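How Plastic Film Is Made
Science Explained: Materials, by Shirley Ashworth

Look at a bread bag. It is so thin that you can see through it, yet it can hold a whole loaf. Material like this is called film.

What is it made from?
Most bags are made from polythene. Polythene is a polymer, a material built from very long molecules. Each molecule is a chain of small units joined end to end. A short chain in this kind of plastic might have 3000 units.

From pellets to bubble
Polythene arrives at the factory as small pellets. There are 2 main stages.

1. Melting. The pellets drop into a heated tube. A large screw turns inside the tube and pushes the plastic forward as it melts.

2. Blowing. The melted plastic is forced out through a ring-shaped gap. Air is blown into the middle, and the plastic swells into a tall bubble. The bubble cools as it rises. Rollers at the top press it flat and wind it up.

The film is now a long, flat tube. To make a simple bag, a machine seals it across with heat and cuts it.

Why does it bend?
A thick piece of plastic can be stiff. A thin sheet of the same plastic bends easily, so film folds and creases where a plastic box keeps its shape.

Thin film and stiff blue plastic 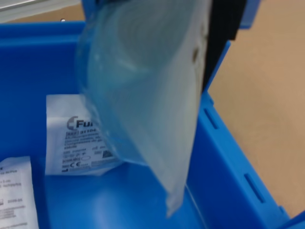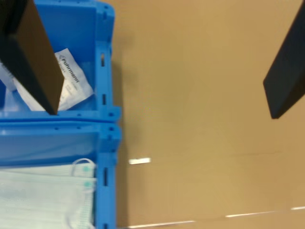
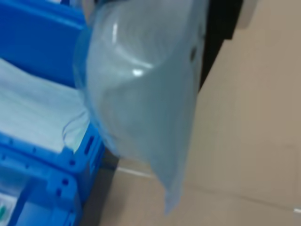 Why does it shine?
Smooth film reflects light in one direction, like a mirror — this makes bright spots and streaks. Frosted film has a rough surface. It scatters light in many directions, so things behind it look blurred.

Try it yourself
Cut a narrow strip from an old bread bag. Ask an adult before you use scissors. Pull the strip slowly from both ends. It gets longer and thinner, and it does not spring all the way back. The long molecules have slid past one another.

Words to know
Film: a very thin sheet of material.
Pellet: a small, hard piece of plastic.
Polymer: a material made of long chain molecules.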